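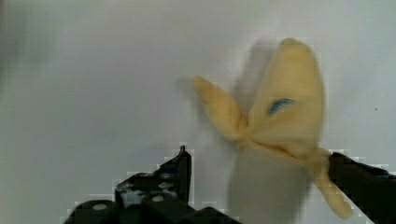 Pale yellow plush with a small dark blue crescent marking.

Sonbridge Cotton-Blend Stuffing, 2 lb Bag
By Fergus MacKinnon
Feb 1, 2024

Sonbridge is a loose fill for soft toys, small cushions, draft stoppers and doll bodies. It is a blend of cotton and recycled polyester, carded twice and packed without compression. Item number 3102. We have stocked it since we stopped carrying the old Rudov all-cotton fill, and it is now the stuffing we sell the most of.

What it is like to use

The fiber is medium length and slightly crimped. It pulls apart easily by hand and does not need to be teased for long before it goes in. Customers who are used to pure polyester will find it a bit heavier and less springy. A toy filled with it holds a pinch for a moment and then comes back slowly. Customers who are used to cotton will find it lighter and much less likely to pack into lumps.

It is a good choice for flat or rounded shapes such as wings, ears, leaves and petals, where a springy fill tends to push the seams out and make the piece look like a balloon. For long thin parts – legs, tails, antennae – use small pinches and push each one all the way to the end before adding the next. A chopstick works. So does the Lostik stuffing tool, sold separately, which has a forked tip that grips the fiber going in and lets go coming out.

How much you need

One bag fills three toys of about 12 inches if you stuff them firmly. Lightly stuffed toys take a good deal less. Flat pieces are hard to estimate, and we suggest making one and weighing it before you order for a whole batch. Leftover fill keeps well in a closed bag away from damp. The bag has a fold-over top but no zipper, so a clip or clothespin is useful once it is open.

If you are filling a cushion cover, buy one bag for anything up to 14 inches square. Larger covers look better with a ready-made insert.

Fabric and seams

The blend will work its way through a very open weave. Fleece, minky, felt, quilting cotton and most knits are fine. For loose linen or gauze, cut a lining from muslin. Stitch seams at a short length, and go over the closing gap twice by hand with a ladder stitch. Any embroidered details should be done before the piece is turned and filled. Stitching through a stuffed panel pulls fiber to the surface and leaves a dent.

Trim fabric ends inside the curves to reduce bulk. On a tight curve, clip the seam allowance every half inch, and stop just short of the stitching.

Washing

Finished items can be washed on a gentle cycle in cool water, inside a pillowcase or mesh bag. Reshape while damp and dry flat. The cotton part of the blend holds water, so a thick toy can take 2 full days to dry in a cool room. We do not recommend the dryer. If the fill feels uneven after washing, work it apart through the fabric with your fingers when it is completely dry.

Spot cleaning is enough for most marks. Use a damp cloth and a little dish soap, and try it on the back first if the fabric is dyed a strong color.

What has changed

Bags packed from August onward are slightly whiter than the earlier ones. The mill moved to a different cotton and the old cream tint is gone. This makes no difference under most fabrics, but it may show under thin white or pale yellow cloth if you mix old and new fill in the same piece. Tell us in the order notes if you are matching an earlier bag and we will check what is left on the shelf.

Details

Weight: 2 lb
Item number: 3102
Color: natural white
Packing: clear bag, fold-over top
Carton quantity: 3 bags
Flame retardant: none added
Scent: none added

Ordering

Single bags ship folded into a box with whatever else you order. Full cartons ship on their own and may arrive on a different day. Unopened bags can be returned. Opened ones cannot, but we will send a small sample by mail to anyone who wants to feel the fill first – ask for sample 333.

Schools and craft groups ordering more than one carton should call before placing the order. We do not keep many cartons on hand and it is better to agree on a date.

Last updated: Feb 1, 2024

Related items
Lostik Stuffing Tool, Forked Tip
Tennant Curved Needles, Assorted
Tennant Upholstery Thread, Natural
Sonbridge Wool Fill, Small Bag
Muslin Lining by the Yard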